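Looking after a frame drum (and the rest of the music shelf)

I've been playing frame drum with a little Persian and folk group for 27 months now, and my house has slowly filled up with skins, strings and rosin dust. Janelle Salazar, who runs our May concert, asked me to write down what I do at home, so here goes!

Goatskin heads go slack when the air is damp. I used to hold mine over the kettle or next to the heater, and please don't -- I split a good one that way. A low-watt heating pad under a dish towel, ten minutes, flip it, done.

For grubby strings, a dry cotton cloth (old T-shirts are great) pulled along each one after playing. I skip the alcohol wipes completely, they clouded the varnish on Ramil's oud and he still brings it up.

Wooden pegs slipping? Rub a bit of plain chalk on the peg, turn it a few times and push in gently as you tune. If they stick instead, a little dry bar soap.

Spare picks, bridges and string ends go in small open bins, one per instrument. I tried jars with lids first and never put anything back.

Oh, and if your case smells musty, leave it open overnight with a cup of baking soda inside. Mine needed two nights. 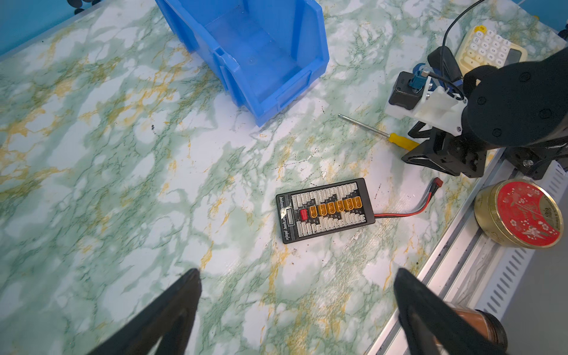 Blue plastic bin, empty, on the marbled tabletop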